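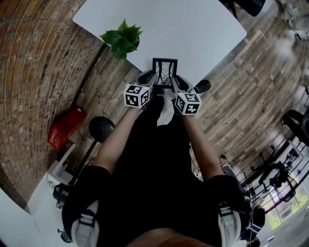 Figure 2. Overhead view during a two-handed demonstration. Each hand-held gripper carries a cube with fiducial markers, and both sets of jaws close in on a small picture frame.

4.2 Gripper pose from marker cubes

Pestska estimates the pose of each gripper from the coded faces of its cube. A single visible face is enough to give a pose, but the result tends to flip when the face is small or seen at a steep angle. We therefore solve for all visible faces of a cube together, using the face layout measured during calibration, and keep the solution closest to the one predicted from the previous time step.

The two cubes use separate marker IDs, so left and right cannot be swapped when the hands come close to each other, as they do in Figure 2. Small objects held with both grippers are the hardest case for us. One arm can hide the other cube, and the relative pose between the grippers matters more than either pose alone.

When a cube is lost, the tracker fills the gap with a constant-velocity model for up to 7 time steps. Longer gaps are marked invalid – the planner never sees them. We tried longer limits in July and found that the filled paths drifted enough to change the grasp width.

Calibration was written by Gleice Aguiar as a separate tool, Gradura, and runs once per cube. It takes 50 views and stores the face layout in a plain text file, which the tracker reads at startup. The full set used in Section 5 has 2,040 demonstrations, all processed with the same settings.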